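Manipulation corner: one button, 643 tries

Quick one from the Cenden bench this month, writeup still in draft so treat numbers as draft too.

The question. Does a policy trained on wrist camera alone learn to press the door release on a microwave, or does it need the overhead view as well? Everybody at Niddale had an opinion. So we ran it.

Setup, short version. Parallel gripper, fingers open on approach, wrist view only for half the runs, wrist plus overhead for the rest. 158 teleoperated demos, all collected by 2 operators. Same network both ways, same training budget. Start pose jittered every time, oven turned a little between batches so it can't just memorize a spot on the table. Then 643 test runs, split as near to even as the schedule let us.

The release is the big oval at the bottom of the panel, same cream color as the body and no marking on it. Low contrast, in other words. The touch buttons higher up have text and icons to lock on to, this one has an outline and a bit of shading.

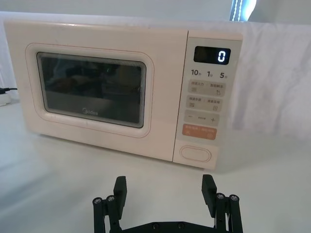 Wouldn't a colored sticker on the button fix most of this in an afternoon? That was the first reply when the draft went round the Calado list, and the same reader wanted to know why we bother with learned vision for a fixed appliance at all. Fair. A sticker would help this oven. We want the policy to cope with the next one, and the one after, without somebody going round with a roll of tape first.

Result: wrist only came out ahead. Did not expect that. Overhead helped with the long part of the reach and then seemed to hurt in the last few centimeters, where the arm covers the button from above and the policy keeps listening to a view that has nothing left to tell it. Dropping the overhead input at random during training closed some of teh gap, not all.

Misses were mostly low, under the button. Second most common was a finger landing on the seam beside the door. We tried cropping the wrist image tighter, no real change. Tried 8 crops before giving up on it.

Still to do: second oven with a pull handle, night runs with the lamps off, and a proper look at how much the operators differ (one of them comes in a lot steeper, and it shows in the learned approach). Wemadeck has asked for the demos, they go over once the labels are cleaned up. Probably October.

Draft is in the shared folder, comments in the margin please, not by seperate email.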